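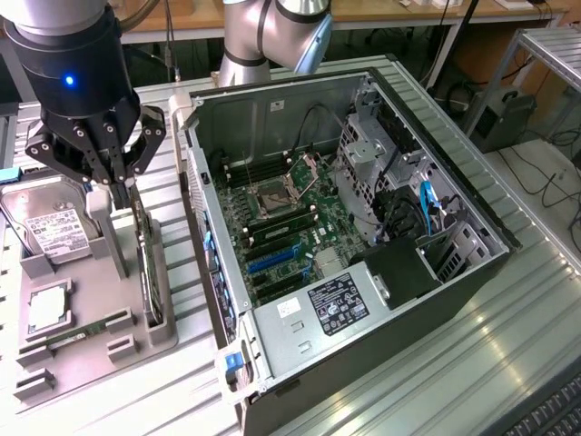 Stendale Bench

The Stendale bench (also Stendale PC bench, or just "the tower task" in older notes) is a test setup for comparing robot grippers on desktop computer assembly. Set up at the Wollum workshop, first written up in January 2018. Mostly used for two-finger parallel grippers, later for wrist cameras and arm controllers as well.

Background

Before Stendale most gripper trials at Wollum were done with blocks and pegs. Cheap, easy to repeat, but poor at showing how a gripper copes with real parts – thin edges, bare contacts, odd weights, things that should not be squeezed. A desktop tower has nearly all of that in one box. Old towers are also easy to get and nobody minds when a board is scratched.

Name comes from the street the first workshop was on. Sometimes spelled Stendal in early files, which is a mistake.

Layout

Open tower case laid on its side, side panel off, on a worktable of ribbed aluminium extrusion. Next to it a grey fixture tray holding the loose parts: hard drives, processor, memory module. Each part has its own place in the tray so that every gripper starts from the same spot. One arm does the handling. A second arm can reach in from behind the case, and some tests use it and some don't.

Tray has both flat places and upright slots. Upright slots were added in the second version, after complaints that picking a drive up flat told people very little about finger alignment.

Tasks

Drive transfer. Gripper takes a hard drive, turns it on edge and lowers it into a vertical slot in the tray. Then the same in reverse. Looks simple, catches a lot of grippers out. If the fingers are not parallel under load the drive tips a degree or so and jams on the way in. Considered the best single test of the set.

Memory. Module picked from between raised blocks in the tray and pushed into a slot on the board. Needs a narrow grip and a straight push. Force limit matters more than speed here.

Processor. Picked from a square recess, placed in the open socket. No push allowed. Wide fingers tend to foul the socket frame, so most teams fit slimmer tips for this one, which has to be declared.

Cable. Optional. Moving a drive cable out of the way before a placement. Rarely finished, rarely reported.

Scoring

A run counts as clean if the part ends up seated, nothing else is touched and the arm does not fault out. Two retries allowed per part, after that the run is a fail. Times are recorded but not part of the main score. Early versions did score time, dropped becuase people just turned the speed up and broke things.

Dropped parts are noted seperately. A drop onto the motherboard ends the session.

Comparison of grippers

The largest published set is the Wollum series, 2,809 runs in all, of which 379 were drive transfers. Main grippers in the series:

Droketti two-finger. Linkage type, angular plates, wide opening. Strong on drives, both flat and on edge. Bulky near the socket. Pads wear fast on metal housings and the grip gets less even as they do, so pads were changed at the start of every session.

Tsoukalas parallel. Slide type, short stroke. Better on memory and processor, too narrow for a drive across its flat side. Can only take drives by the thin edge, meaning the tray has to be turned round for that task. Whether that is a fair comparison is argued over, see below.

Suction tips were tried as well. Fine on the processor lid, poor on labels and perforated metal. Left out of the final tables.

Cameras and controllers

Later work kept the gripper the same and changed the rest. A fixed camera beside the table gave steadier results than a wrist camera for tray picks. Inside the case it was the other way round, mostly down to the drive cage and cables blocking the fixed view. Using both was better again but slower to calibrate.

Controller tests focused on the last bit of the insertion. Plain position control jams often. Force control with a small search pattern does better, though the gains depend heavily on how stiff the fingers are, and the results for soft pads are patchy.

Criticism

Main complaint is that no two towers are the same. Cases differ in cage position, board layout, how much cable is in the way, so numbers from one site do not line up with another. Wollum's answer has been to publish the tray drawings and leave the case up to the user, with tray tasks and case tasks reported in seperate tables.

Other complaint is the turned tray for Tsoukalas type grippers. Current rules allow it if stated.

See also

Peg insertion tests
Parallel gripper
Finger pad wear

Last changed 05/09/2018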